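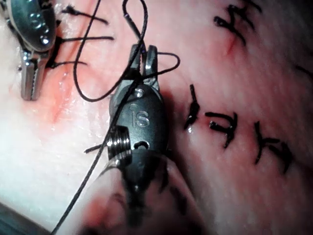 I finally finished The Long Vespers, Valter Sampaio's memoir of growing up as the son of a small-town preacher who changed denominations more often than he changed cars. It is 493 pages long and I have been carrying it around since June, which has done wonders for my left shoulder. Sampaio is very good up close. When he writes about his father's doubts he works like those slender metal jaws with the black thread between them, open just a crack, right up against the tender pink stuff. When he writes about church history he is more of a man with a leaf blower. You get both kinds of Sampaio in every chapter and you never know which one is coming.

The family starts out in Vallton, where his father has a congregation of 38 people and a furnace that only works on weekdays. By chapter four they've moved to Skakside and become a different sort of Protestant. His mother learns the new hymns by ironing to them. Young Valter keeps a list in the back of a school notebook of everything that was a sin in the last town and is fine in this one (dancing, raffles, one particular brand of grape juice), and the other way around. I laughed at the list on a bus, out loud, and a woman moved her bag.

What surprised me is how fond he is of all these people. I've read a fair number of escape-from-the-pews books and by the middle of most of them I am rooting for the pews. Sampaio left too, and he says so on the second page, so there's no suspense about it. But he still knows all the words, and he lets his father be funny on purpose. There's a sermon on the loaves and fishes, reprinted in full, where the old man gets so interested in who cleaned up afterward that he never gets to the miracle. I'd have gone back the next week.

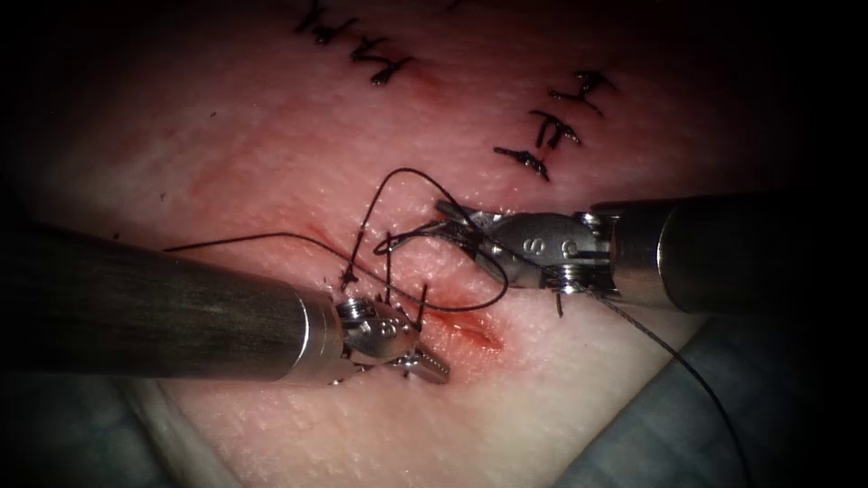

Robotic instruments from either side, meeting over a suturing practice pad.

The trouble is the middle. Somewhere past page 200 the family lands on Fuvudgate, a street with two churches that don't speak to each other, and Sampaio decides we need to know why. We go back to the founding. We go back before the founding. There is a dispute over an organ that takes up most of a chapter, and I can now tell you what the organ cost (3,000, in a currency he never names) and who wouldn't pay for it, and I would like that part of my brain back. My friend Wenjie Fang, who lent me the book, told me to skip it. I'm the kind of reader who can't skip things. I was raised to finish the casserole.

She also told me it made her cry, so I spent a long while waiting politely for that to happen. It got me in the end, in the hospital chapter, with the father unable to remember which tradition he's supposed to be dying in. A chaplain comes by and asks what he'd prefer. He asks what they've got. I had to put the book down and go look at the dishwasher for a minute.
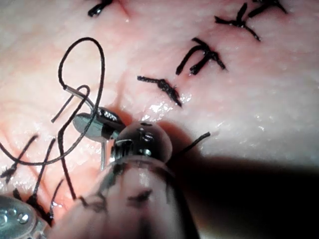 I brought it to our reading group at church on Monday night, where it did about as well as anything does that isn't a mystery. Firouzeh Bahrami – sorry, Firouzeh Bagheri, I have mixed her up with Roya Bahrami for years and they have both stopped correcting me – thought he was too easy on the father. All that moving, she said, and who packed? She has a point. The mother gets a lovely paragraph every so often, generally with an iron in her hand, and then it's back to the men and their convictions. Roya liked the organ chapter best. She used to play one, and she said if anything he left things out.

We didn't settle it, but we stayed until they turned down the heat, and I can't say that for the book on prayer we did in the spring.

A small complaint to Tessier, who published it: please, a family tree. Or a map. There are three uncles named Paul, all ordained, and at one point two of them are in the same car.

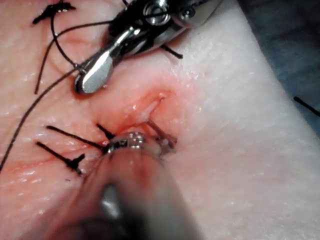 Would this work for somebody who has never set foot in a church?

Probably better than for the rest of us. Sampaio explains everything, sometimes twice, and a reader who didn't grow up with potlucks and long announcements may find them exotic. Just take Wenjie's advice about the organ.

Congregational leaders should read the Skakside chapters at least, mostly for the scene where the new preacher's family is welcomed with nine identical bean salads. The library has one copy and I returned it to Wenjie's shelf, not theirs, so as far as I know that one is still available. Next up for me is something short. Shahab Golestani from the group keeps pushing a book of desert monks' sayings, most of which run to a sentence or two, and my shoulder and I have agreed to give it a try.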